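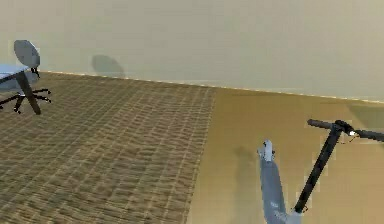
July 25, 2026

Went to the open day at Wiveck with Zulema. Left the house later than planned and missed the welcome talk, but they let us join the second group at the door and gave us stickers with our names on. Mine said Usman Team, which is the firm upstairs. I wore it anyway.

I had expected a robot on a stand doing something with boxes. There was one in the entrance, switched off. The real work is done on computers, and most of the visit was spent in a room with the blinds down looking at screens. They have a program called Takton in which a simulated robot goes about a simulated building, and whatever it learns there is meant to be carried over to a real machine later. Hedvig Midtbø took our group through it. She spoke quickly and did not use slides, which I liked.

The building has a carpeted part, some smooth floor, a meeting room and a bathroom. Everything in it is rather plain, with bare walls for the most part. Someone has left a kick scooter in there, and Zulema asked who it belonged to. Hedvig said it was there to be driven round. Thin things like handlebars give them a lot of trouble, and so do the feet of office chairs, which stick out further than the seat would make you think.

The demonstration run lasted 135 seconds by the clock on the wall screen. The robot had to get from one room to another and then work out which objects were on the table.

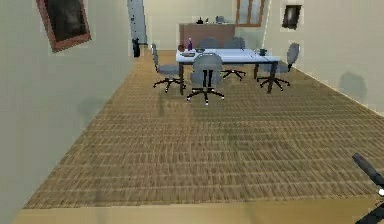
Five chairs round one table is harder than I would have guessed. I asked why they didn't push them all in neatly. Hedvig said the chairs get moved before each run, so that the robot can't simply remember a route. A man behind us wanted to know whether it could pick up the purple bottle. She said picking up was a separate piece of work, done by Ignacio Domínguez and his people, and he was at lunch.

Had our own lunch in the canteen. Cheese roll, tea, an apple I put in my bag and have only now found. Sat with Agustina Valdebenito, who used to work with Zulema at Prelach and moved to Wiveck in April. She does the floors. That is her whole job at the moment, the colours and patterns of floors, and how the robot's software copes when one kind stops and another starts. A woven carpet with a lot of small squares in it can be confusing for it, she said, and so can a streaky brown floor, for other reasons I didn't follow. She seems happier than she was at Prelach. The bus is worse.

After lunch each of us was allowed a go at steering. You get a controller like the one the boys have at home, and a view from the robot, tilted towards the ground, so you see a lot of floor and lose the tops of things.

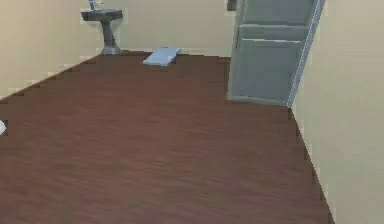

In the bathroom I had trouble judging how far off the sink was. I hit the wall twice and then got stuck facing the door, and Macarena Arancibia, who was looking after the controllers, reached over and turned me round. Zulema did much better. She went slowly and looked before each turn, and she stopped short of the flat thing on the floor without being told. I had taken it for a bath mat. She thought it was a set of scales. Macarena said either would do, as the robot was supposed to keep off it.

Someone asked about jobs, as someone always does. Macarena said they were aiming at night rounds in office buildings, checking rooms and fetching small items. I don't think the man who asked was satisfied. I'd have liked to hear more about what happens when a real carpet has a real cable lying across it, but by then the next group was waiting in the corridor.

We were out by half past three. Car park was £2, paid by Zulema, so I owe her that and the petrol. She wants to go back in the autumn if they run another one with the arm working. I said yes. Need to look up whether you have to book.

Rain when we got home. Brought the washing in, rang Mum, beans on toast. Shoulder still sore.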